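Robot club, week 9

Posted Apr 28, 2023

We have the room at Clarville until the end of term, so I am trying to write these up while I still remember what we did.

Most of this week went to the kitchen task. The club is working in simulation only this year. The two-arm robot we would have liked to use costs more than our whole budget for the next decade, and the simulator runs fine on the school desktops if you close everything else first. Miroslava Pasichnyk set up the first version of the room in December and the rest of us have been adding to it since then. The carrot is mine. I imported it with the wrong scale and then people got attached to it, so it stays for now.

The job is to pick up the carrot and put it down somewhere else on the table. We split into two groups. One group wrote the reach by hand, as a list of joint positions. The other group drove the arm with a game controller and saved the runs, and they have 437 of those so far. I threw out the ones where the arm never left its starting pose, which was more than I expected.

The hand-written version works as long as nothing on the table has moved. If the carrot is turned even a little, the fingers close on air. We lost four evenings to a bug where the wrist was reading degrees and everything else was reading radians. Check your units.

The other thing we changed was the viewpoint. We now save views from the robot's own position as well as the wide one. They come out at odd angles and it takes a while to read them, but it is easier to tell where the gripper is compared to the body.

Next week we try the same task with the knife taken off the table, and I need to fix the collision shape on the carrot before the Merkenthorpe meet.

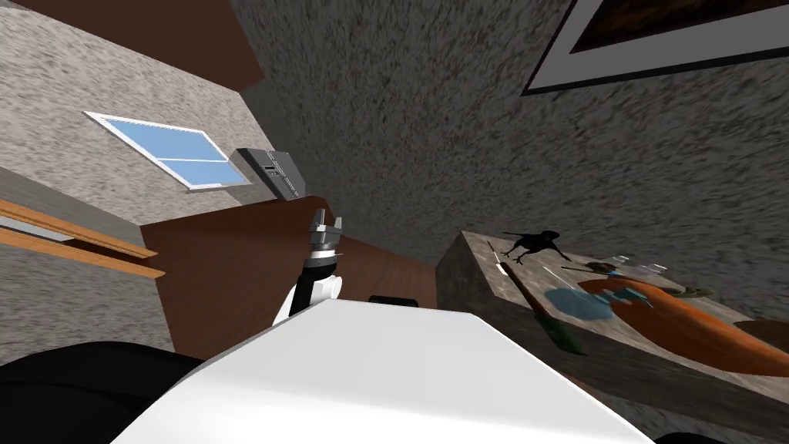
Kitchen task in the simulator, gripper up and the carrot still on the table.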